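How to Test Whether a Robot Can Clear Your Kitchen Table

25 April 2019

Can a machine do the dishes yet? Mostly no. Can it clear a table? That depends on the table, and you can find out a lot in simulation before you spend money on an arm. This page covers the test we run at Malico before anything goes near a real kitchen.

What you need

A simulator that handles contact reasonably well, a model of your arm, and a few household objects with correct weights. We use the Noton object set. Any set will do as long as it has one hard, smooth item and one item with holes in it.

Step 1. Build the table

Use a wood texture with strong grain and put a busy floor behind it. Plain gray surfaces make the vision part too easy, and your numbers will drop as soon as you leave the lab.

Step 2. Place the objects

Start with a can and a basket, well apart, with open table between them. Add one small item near the side of the camera view so that only part of it shows. Partly hidden things are where most table clearing goes wrong.

Step 3. Set the light

Leave some glare on the wood. Shiny rims and pale patches confuse depth estimates - a real table has both.

Step 4. Run it

Give each attempt 60 seconds. Count it as done only if the item ends up in the bin zone and nothing else was knocked over. Save every failed attempt with its random seed so you can play it back.

Step 5. Read the results

Our last batch was 3351 attempts, and 2270 of them passed. Cans are close to solved if they stand upright. Baskets are not. The fingers catch in the weave, or they close on the rim and the whole thing tips.

Step 6. Decide

If you pass fewer than two out of three, stay in simulation. If you do better, try the same layout on a real arm, at low speed, with the stop button in reach. Expect to lose a good part of your score on the first day. Write down the new number and go back to Step 2 with whatever it dropped.

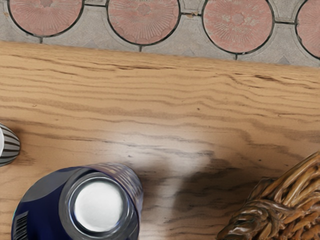 Sorham: We followed these steps with the Mendoza gripper and got stuck at Step 5 on the basket. What helped was a slower close and 700 extra attempts with the basket turned at random. It still can't do a full one without spilling, so I'm clearing my own table for now. Do you change the weights between runs, or keep them fixed?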